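Trial week check sheet: Rosser tidy-up package (simulator edition), living room set
Filled in by Gwawr Craddock, Clirkside, January
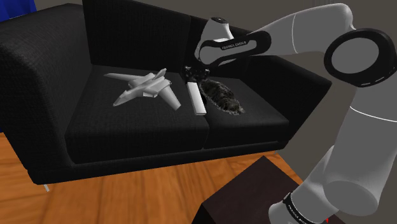 1. Scene load
OK. The sofa room opens in 45 seconds on my machine, and the plane and the cat both came up on the seat cushions. Love the cat, by the way!

2. Arm reach over the seat
OK. I ran 308 picks across both cushions and the arm never hit a joint limit. The far armrest is a stretch, so I'd like Willy Cuypers to try it with the base moved in a little.

3. Gripper clearance
Comment. Going for the slim white block puts the fingers really close to the cat. The package lets you draw a keep-out zone around anything you like (very handy), but it's off by default and I had to dig through two menus to find it. Should be on from the start!

4. Side table
OK, but watch it. The table stands close to the arm's base, so check the elbow path before you speed anything up.

5. Stop button
OK. Pressed it mid-move 295 times by script and a handful by hand - it held position every time.

6. Contact alerts
FAIL. I got an alert for touching the sofa but none for brushing the plane's wing. Haf Trevor got the same on her laptop. Reported to Dedolska support, no reply yet.

7. Log export
OK. 2420 lines, all readable, and the time stamps match.

8. Price and license
Not checked. Eirlys has the quote and wants to hold it up against the Florko one first.

Result: keep the trial going, no sign-off until item 6 is fixed. Antigoni, can you rerun 3 and 6 with the keep-out zone on?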